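Sikus Canvas Market Tote

Our favourite bag for the Saturday shop, and we've carried a few! The Sikus is a plain, roomy tote in off-white canvas, with handles long enough to go over a winter coat.

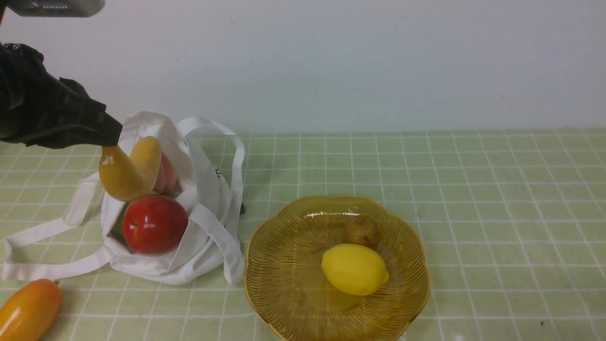 Size and care

Holds 200 apples' worth of nothing fancy (well, almost 500 if you ask Olga Cordeiro, our sewer and chief optimist). Cold wash, line dry, and expect it to soften beautifully. 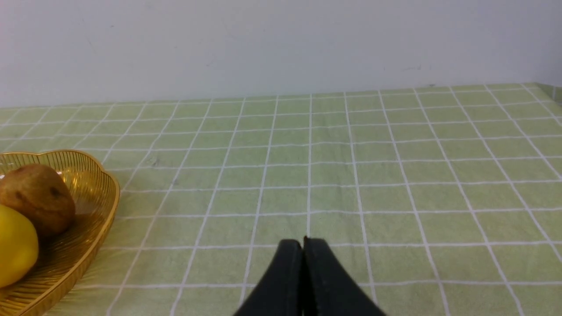 Canvas shrinks a little in its first wash, so we cut every Sikus on the generous side. If you sew your own liner, measure after washing. A cloth with a printed grid, like the pale green one with white lines, makes it easy to keep your edges straight while you pin.

Colours: natural only for now. Grey is coming in January.

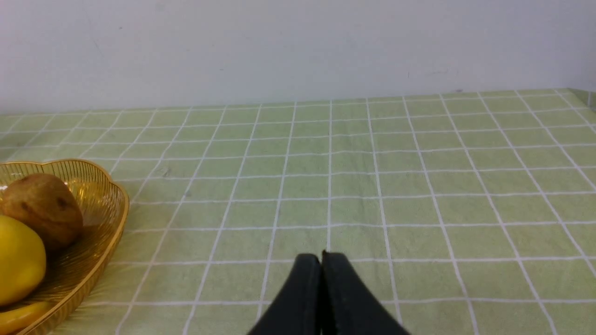
Trurkcombe, 4 September 2020

The new batch is in, all 841 of them! Snædís Mogensen has reinforced the handle stitching, and it feels lovely and solid.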